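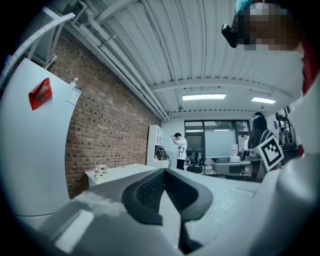

Counting the Dead of Vulteten: A Parish Register Project

Filed under: Student Work > Local & Family History

2022-05-31

My plan was to trace every soldier from Vulteten who served in the Brernis campaign. The parish register lists 447 burials for those years, and I assumed the army would have kept something to match. The army kept a ledger of mules. It is a very good ledger.

We use cookies to remember your preferences. Accept | Manage settings

So I worked from the burials. I typed all of them into a spreadsheet, then compared the surnames with the Sultavau muster rolls, which survive for five companies. That gave me 40 likely matches, a number that shrank whenever I looked at the handwriting again. The clerk spelled Shirima three ways on one page, once with a blot where the vowels should be.
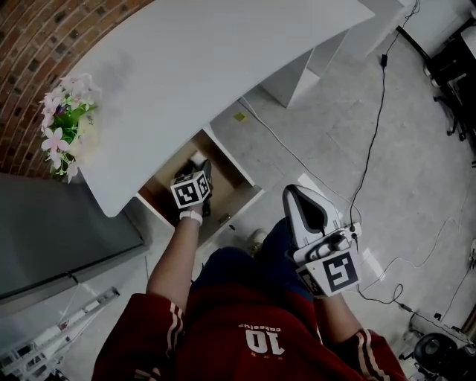 Ages were the next problem. Men who were 19 at muster were sometimes 31 when they were buried two years later. I marked these as doubtful and kept them in a separate column, which soon became the longest one.

My proposal promised a searchable list of 200 names. I have 26 I would defend in front of a descendant. The other 14 are in Appendix B with my apologies, and the mules are in Appendix C. I plan to check the pension files in June, if the reading room finds them.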